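Skuver Community Laundry, Kitstead
Interim progress report to the Keltuteo Fund
9 February 2019

Period covered: start of grant to end of quarter three

1. Water and energy

The two replacement washers were commissioned in the first week of the period. Both are plumbed to the cold feed only and heat internally. The old machines drew from the shared boiler, so the figures before and after are not directly comparable until the boiler meter has been read separately for a full quarter. The sub-meter on the laundry circuit was fitted late, the first unit having been supplied with the wrong terminal cover.

Total wash cycles in the quarter came to 771. Of these, 86 were run on the 60-degree programme, mostly bedding from the Skála hostel. The remainder were run at 30 or 40 degrees. The default on both machines is now 30 degrees and users have to select upwards.

2. Drying

The heat-pump dryer is in service. Cycle times are longer than with the vented model and this has caused queues on Monday mornings. Booking slots have been lengthened by 15 minutes. The drying room extractor was rebalanced and the humidity alarm has not sounded in the evening session.

3. Detergent and dosing

Over-dosing was identified in the baseline survey as the main cause of residue in the drum seals. Measured dosing was introduced in the second month. Users may still bring their own products, and the printed dose card covers liquid, powder and stain treatment in both soft and hard water. 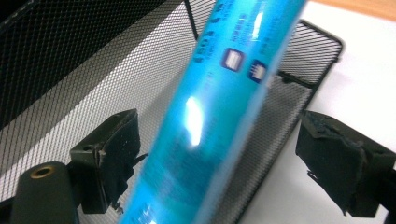
Kazimír Gajdoš replied to the draft of this section that the dose card was set too low for work clothes, and that he had rewashed overalls on three occasions before going back to his former quantity. He asked for a separate line for heavy soiling. The card has been amended and the revised version will be put up in April. Rewash cycles are not recorded separately at present, so the effect on the total in section 1 cannot be stated.

4. Expenditure

Spending is within budget on all lines except plumbing, which is over by £200. The excess relates to a corroded isolating valve behind machine 1. We propose to meet it from the underspend on signage and ask for the Fund's agreement to the transfer.

5. Outstanding items

Boiler meter reading, full quarter: in hand.
Lint filter cleaning rota: agreed, not yet displayed.
Drain inspection, rear yard: contractor to confirm date.
Revised dose card: April.

A further request for evening opening has been received from the hostel. It would need a second key holder and is not costed in the present grant.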